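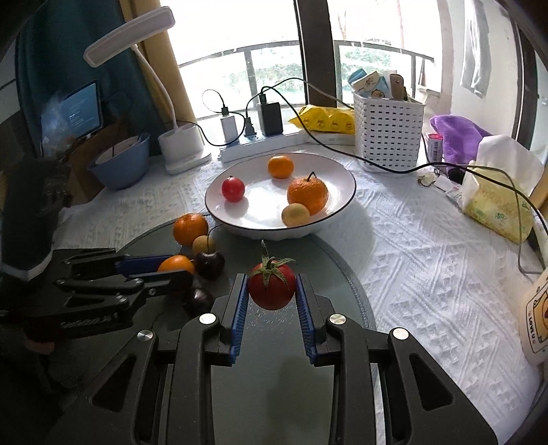 The Final Report of the Liquidators of Pilier

The liquidators of Pilier beg to report to the court at Fanberg that the affairs of the company have been wound up as far as they can be, with one exception, set out in the paragraphs that follow.

Pilier was formed to make and repair tower clocks. At the date of the winding-up order it had 2,682 creditors, most of them parishes and town halls that had paid in advance for maintenance. The liquidators wrote to each of them. Replies came from 1,075. The remainder are taken to have abandoned their claims, although a number of their clocks were still being wound under the old contracts when the liquidators last inquired.

In February the liquidators applied in Tillman, across the border, for recognition of their appointment. They sought the company's workshop there and its contents. The court in Tillman was courteous. It observed that the workshop had been listed as closed for many years and asked what the liquidators expected to find. The liquidators answered that they expected to find very little, and the order was granted.

On entry the workshop was found to be in operation. The lamps were lit. On the bench lay a clock movement, half assembled, and beside it a ledger in which each day's work had been entered up to the previous evening. The entries were in a single hand and were not signed. Wages had been noted in the margin but never drawn.
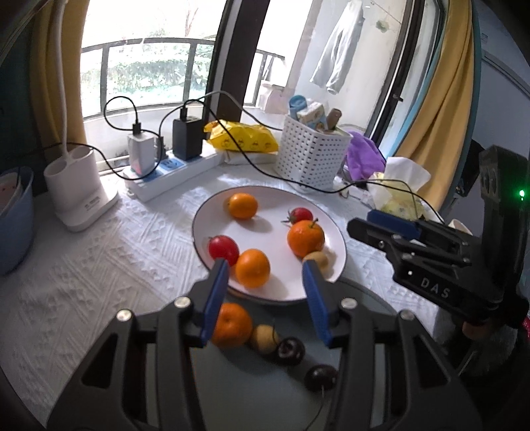
Oranges and cherry tomatoes on a white plate

The liquidators posted a notice on the workshop door requiring any person employed within to submit a proof of debt. When they returned the next morning the notice had been taken down, folded, and placed inside the ledger. The half-assembled movement was complete. A tag tied to it gave the name of a chapel that had not replied to the first letter.

An offer for the premises was then received from Zimance, a dealer in storage space, in the sum of 2,000 crowns, less 200 for clearing the bench. The liquidators were advised to accept. They attended at six in the evening to take a last inventory and heard, through the inner door, the sound of filing. They waited until it stopped. The inner room had one stool and no other exit.

The offer was declined. The liquidators accept that they had no commercial ground for doing so and make no claim for their fees in respect of that period.

They now ask the court for leave to keep the workshop open until the last entry in the order book has been filled. They also ask for directions as to whom the wages should be paid.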